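So you want to know how somebody's whole life gets squeezed into a book? Good, I love this question!

I work on life stories at a little publisher called Reinholz, and the first thing I tell kids on school visits is that there are two kinds. If you write about your own life, it's an **autobiography**. "Auto" means "self" (same as in "automatic"). If somebody else writes about you, it's a **biography**. And then there's the **memoir**, a cousin of the autobiography that sticks to one piece of a life. Your summer at camp could be a memoir. Your whole life so far, starting with the day you were born, would be an autobiography.

## Do people really write it all themselves?

Some do. Others get help from a **ghostwriter**, and no, you don't have to be dead for that job! A ghostwriter sits down with the person, asks a zillion questions, records the answers and turns them into chapters. Sometimes the ghostwriter's name is on the cover in small letters, and sometimes it isn't there at all.

I ghosted a book once for a retired ferry captain from Stonstead. We talked for 41 hours. The finished book was 163 pages, so you can guess how much got left out (a lot of soup recipes, mostly).

## What if they remember it wrong?

They do! Everybody does. My captain was sure he'd started work in August, when he was 16. Then we found his first pay slip, and it said May. So we check letters, old newspapers, diaries and photos, and we talk to brothers and sisters, who love to say "no, it was MY bike."

If two people remember a thing differently and we can't find proof, the writer can just say so: "My sister tells it another way." I like those parts best.

## Can I write mine?

Yes, please! Try it like this:

1. Pick one day you remember really well.
2. Write down what you heard and smelled, as well as what happened.
3. Ask somebody who was there what they remember.
4. Read it out loud and fix the bits where you trip.

One page is plenty. My first try was six pages, and four of them were about a hamster named Zondik. 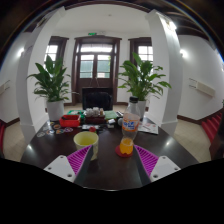

**Normunds Priedītis:** My daughter wants to know if you have to ask people before you put them in your book. She's on page two and her cousin is already mad at her.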